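Projektbericht Lisis: Entnahme hängender Ware mit zwei Händen
Studienprojekt Robotik, Praktikum im Wintersemester
Betreuung: Heikki Riihimäki

1. Aufgabenstellung

Im Projekt Lisis sollte untersucht werden, wie sich die Entnahme verpackter Ware von Wandhaken als Aufgabe für einen zweiarmigen Roboter beschreiben lässt. Die Vorgängergruppe hatte mit Kartons auf Regalböden gearbeitet. Deren Auswertung ging von festen, quaderförmigen Objekten aus, die auf einer Fläche stehen, und war für hängende Ware kaum zu gebrauchen. Eine Packung am Haken pendelt, sie liegt an der nächsten an, und meistens ist nur die Vorderseite gut zu erkennen.

Wir haben uns auf Socken festgelegt. Die Packungen sind leicht, beschädigen nichts, wenn sie herunterfallen, und bestehen aus Teilen, die sich beim Greifen unterschiedlich verhalten. Die Karte oben ist relativ steif, der Textilteil darunter gibt nach.

Ziel war ein Datensatz aus menschlichen Vorführungen, dazu ein Schema für die Beschriftung der einzelnen Handlungsschritte. Ein Versuch am Roboterarm war als Zusatz vorgesehen.

2. Aufnahmeort

Zunächst hatten wir im Labor eine Lochwand mit Haken aufgebaut. Die ersten Aufnahmen daran waren sauber, aber zu einfach. Alle Packungen hingen einzeln, der Abstand zum Nachbarhaken war überall gleich und der Hintergrund leer. Herr Riihimäki hat uns deshalb nach der Zwischenbesprechung im Februar geraten, in einem richtigen Geschäft aufzunehmen. Aufgenommen wurde dort am Vormittag bei laufendem Betrieb.

Die Sockenwand im Laden ist dicht behängt. Gleiche Packungen hängen hintereinander am selben Haken, darüber und daneben andere Modelle mit eigenen Karten und Etiketten. Vor der Wand stehen Behälter mit weiterer Ware, sodass die Unterarme nicht aus jeder Richtung an die Haken kommen. 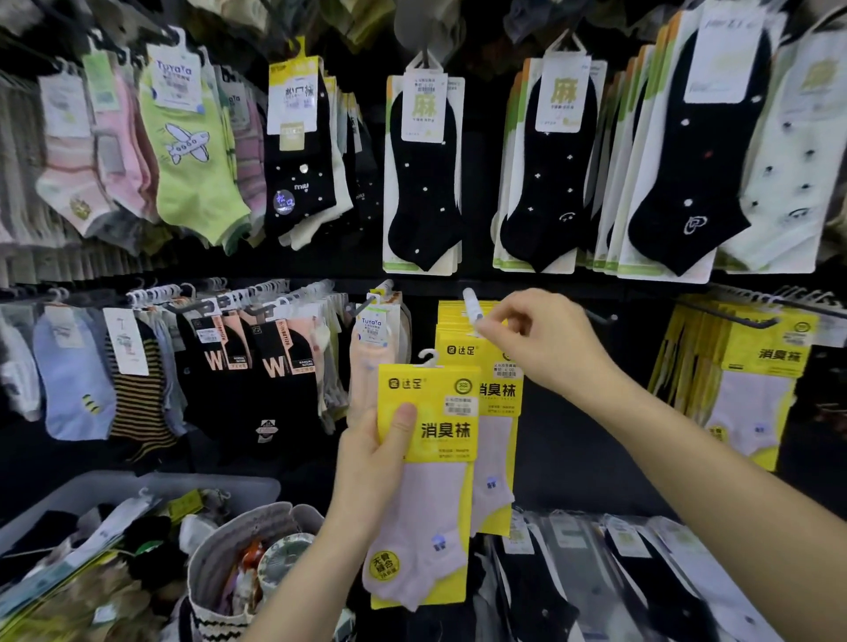

Für die Auswertung haben wir jede Vorführung in vier Phasen geteilt: Annähern, Greifen, Lösen, Ablegen. Die Phase Lösen beginnt, sobald sich der Aufhänger der gegriffenen Packung gegenüber dem Haken bewegt, und endet, wenn zwischen beiden kein Kontakt mehr besteht. Diese Grenze klingt eindeutig, war in der Praxis aber die schwierigste. Häufig verdeckt eine Hand den Aufhänger. In solchen Fällen wurde der erste Zeitpunkt genommen, an dem die Packung wieder vollständig frei zu sehen war, und der Eintrag mit einem Vermerk versehen.

3. Durchführung

Alle Vorführungen wurden aus der Kopfperspektive aufgenommen. Die Anweisung an die Vorführenden war kurz gehalten: eine bestimmte Packung entnehmen, beide Hände benutzen, normales Tempo. Wie die Hände sich die Arbeit teilen, haben wir offen gelassen.

In einem Durchgang wurde jeweils 15 Minuten aufgenommen, danach gab es eine Pause. Das Zurückhängen der Ware zählte mit zur Aufnahme und bekam eine eigene Kennzeichnung. Anfangs wollten wir es weglassen. Beim Durchsehen fiel uns aber auf, dass das Einfädeln des Aufhängers für einen Roboter vermutlich die interessantere Teilaufgabe ist, und wir haben es behalten.

Die Dateien wurden noch am selben Tag auf den Rechner des Arbeitskreises Deák übertragen und mit dem Programm Trosia beschriftet. Trosia ist für Standbilder gedacht, Zeitabschnitte muss man über Start- und Endbild anlegen. Das hat gut funktioniert, war aber langsam. Wer das Projekt weiterführt, sollte die Tastenkürzel vorher umbelegen, die Vorgabe liegt auf der deutschen Tastatur ungünstig.

Personen, die zufällig durch die Aufnahme gingen, haben wir vor der Beschriftung herausgeschnitten. Dadurch fehlen an einigen Stellen die ersten Sekunden der Annäherung. Die betroffenen Abschnitte sind in der Tabelle im Anhang markiert.

4. Beschriftung

Nach dem Schneiden blieben 1.478 beschriftete Abschnitte übrig. Jeder Abschnitt enthält die Phase, die führende Hand, die haltende Hand und die Griffstelle. Als Griffstellen waren Karte, Textilteil, Aufhänger und Rand zugelassen. Den Eintrag „Rand“ haben wir nachträglich aufgenommen. Vorher wurde ein Griff an der Kante der Karte von uns beiden verschieden eingeordnet, einmal als Karte und einmal als Aufhänger, je nachdem wie weit oben die Finger lagen.

Zum Abgleich haben wir einen Teil der Aufnahmen doppelt beschriftet, ohne die Einträge der anderen Person zu kennen. Bei Annähern und Greifen gab es wenig Abweichungen. Beim Lösen lagen wir öfter auseinander, vor allem bei Haken mit vielen gleichen Packungen. Dort ist auf dem einzelnen Bild schwer zu entscheiden, welcher Aufhänger zu welcher Karte gehört. 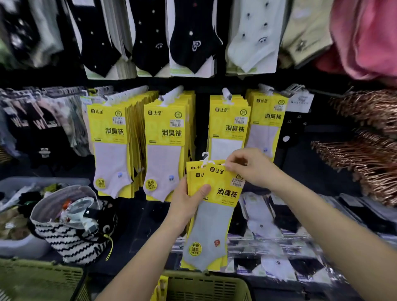
Ein zweites Problem war die Farbe. Unser einfaches Segmentierungsverfahren trennt Objekte über Farbflächen, und bei mehreren gleichfarbigen Karten dicht beieinander wurde daraus eine einzige große Fläche. Wir haben das Verfahren für solche Stellen abgeschaltet und die Umrisse von Hand gezogen. Für eine Packung mit freiem Rand dauert das nicht lange, für einen ganzen Stapel schon.

5. Versuch am Arm

Für den Zusatzversuch stand uns der Doppelarm der Firma Brollent im Labor zur Verfügung, allerdings nur an einem Nachmittag. Wir haben an der Lochwand eine Packung pro Haken aufgehängt und die Bewegung aus den Vorführungen vereinfacht nachgestellt: Ein Greifer hält die Karte seitlich, der andere fasst oben am Aufhänger an und führt ihn nach vorn vom Haken.

Nach knapp 30 Versuchen haben wir abgebrochen, weil sich die Backen des oberen Greifers verstellt hatten. Eine Erfolgsquote geben wir deshalb nicht an. Beobachtet haben wir, dass der Aufhänger am Hakenende hängen bleibt, wenn der obere Greifer zu früh zieht. Hebt er zuerst leicht an, läuft die Packung meist frei heraus. Das Anheben ist in unserem Schema bisher Teil der Phase Lösen und müsste für eine Steuerung getrennt erfasst werden.

6. Offene Punkte

Die Aufnahmen stammen aus einem einzigen Geschäft. Ob das Schema auch für andere hängende Ware taugt, etwa Handschuhe oder kleine Werkzeuge, wurde nicht geprüft.

Kräfte wurden nicht gemessen. Wie fest die haltende Hand zudrückt, lässt sich aus den Bildern nur grob abschätzen, und wir haben darauf verzichtet, es als Merkmal einzutragen.

Die Tabelle mit allen Abschnitten und die Beschriftungsanleitung liegen im Projektordner Lisis. Die Rohdaten sind nur über den Rechner des Arbeitskreises zugänglich, Anfragen bitte an Herrn Riihimäki.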